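Sunday, October 11, 2026
Bench 2, Clarkholm workshop

Came in for the afternoon to sort out the electronics bench before Ramil Lacson starts the Flitness boards. It had been getting worse since September and I could no longer find anything smaller than my hand.

Started with the loose resistors. Over 3000 in the big tin by Kevser's estimate, and I believe her. Tipped them onto a tray and went through the common values only. Anything I couldn't read in a couple of seconds went back in the tin. Did that for 90 minutes and stopped. The rest can wait for a rainy day.

Capacitors are done. Electrolytics sorted by voltage, ceramics by value, all bagged and marked in pen. Threw out six that had bulged. Kevser Işık wants the old film ones kept for the Sebastian amplifier, so those are in an envelope with her name on it in the top drawer. Please leave them there.

Solder station: tip was black and would not take solder. Cleaned it twice with brass wool, no better, fitted the last spare. We need more — same shape, medium chisel. Added to the Wukis order along with flux and desoldering braid.

The 12 V supply still drops out when the knob is turned past halfway. I opened it and found a cracked joint on the pot. Reflowed it, closed it up, ran it for an hour with a dummy load. No dropout so far. Leave the tag on until somebody has used it for a full day.

Not done: label the drawers on the left, find a home for the ribbon cable, check the fuses in the spare meter.

Where things go on the bench itself, so we stop hunting. Everything lives along the back and the front of the blue mat stays free for work. Multimeter on the right with its red leads coiled on top of it, clear organizer with the colored compartments behind, black zip case standing up in the dotted fabric basket. The cardboard 元件盒 box stays on the left with the blue box. Drinks are the one thing I'd still like moved — a water bottle on the mat is fine with the cap screwed on, but take it away before you power anything up.

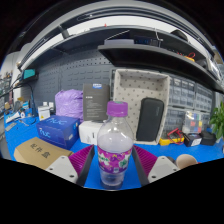
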